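Fira laundry basket, the small one in teal - four stars from me

I've been through a few laundry baskets over the years. The last one was a collapsible thing that collapsed whenever it felt like it, usually on the stairs with a full load of towels in it, and before that we had a wicker one that snagged every jumper in the house. So when the handle went on the collapsible one in November I decided I'd get something plain, plastic and rigid and be done with it.

Fitriani Nair at work put me on to Fira. She's had hers since her eldest was in nappies and he's now taller than she is, so I figured that was a decent enough run. I ordered the small one from Mavemen in teal (it also comes in white and a sort of mushroom colour, but come on, teal!) and it turned up on the Thursday wrapped in about nine times more paper than it needed.

First thing I'll say is that I love the colour. It's a proper teal, bluer than it looked on my phone, and it cheers the laundry up no end. The holes down the sides are neatly finished too, no scratchy bits of leftover plastic, and I did run my hand along the lot because the old cheap ones used to catch on my tights. The rim is rounded over, so it doesn't dig into your hip or your forearms when you're lugging it down the hall. Big tick for that.

Now, size. It's small. I knew it was small, it says small, and I still opened the box and said "oh". For everyday folding it's fine - tees, undies, the kids' school stuff, all good. Trousers are where you notice it. If you fold them in half and then in thirds like I do, a pair of khakis will sit up over the back rim, and if you plonk anything else on top the whole pile starts to lean. I've ended up doing pants separately and leaving them in flat squares on the table until I've got a hand free to take them round to the bedrooms.
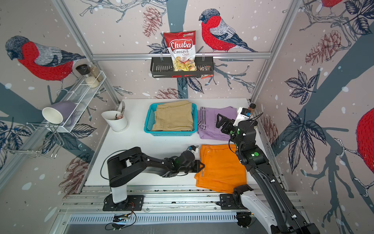
Which is a bit of a pain if you've got a household that lives in coloured pants, as we do. Light purple, bright orange, you name it, somebody here has worn it to the shops. They're thicker than you'd think once they're folded, and I wouldn't try to get a week's worth in this basket. I had a go one Sunday with everything off the line and ended up making three trips, with a sock trail behind me on the last one.

I did look at the bigger basket from Zürcher before I bought this. Lovely thing, deep sides, and my neighbour Otakar Havlíček swears by his, but it wouldn't fit on the shelf over our washer and I wasn't about to move the shelf. The Fira slides in there with room for the peg bag beside it. If you've got a laundry the size of a cupboard like ours, measure first, that's my tip. I've got 637 mm between the brackets and it goes in easily.

Carrying it is comfy enough. There's a bit of give in the sides when it's full of wet towels, and I was a little worried the first time, but nothing has cracked and it goes back to shape when you empty it. I wouldn't let the kids sit in it. (They've sat in it.)

Cleaning is dead easy. A squirt of dish soap, a hose down out on the grass, leave it upside down for ten minutes. The only fiddly part is fluff, which gets into the holes along the bottom row and sort of felts itself in there. An old toothbrush gets it out.

What I don't like: the sticker on the base. Who decided on that glue? I used eucalyptus oil and a fair bit of bad language and there's still a grey patch. I'd also have liked a lip or a ledge so you could stack two of them properly. I bought a second one for my sister-in-law Tegan and while they were both here one kept jamming down inside the other, and it took the two of us to pull them apart.

Delivery was quick and I had a message from Syahrul in their customer service when I asked about the larger size. He reckons it's coming back in stock, but couldn't say when. If it does I'll probably get one for the sheets and keep this for the everyday things.

So, four stars. I'd give it five if it was a hand deeper. Good for a couple, or a small flat, or anybody who does a little load every day. If you save it all up for the weekend, go for the bigger one.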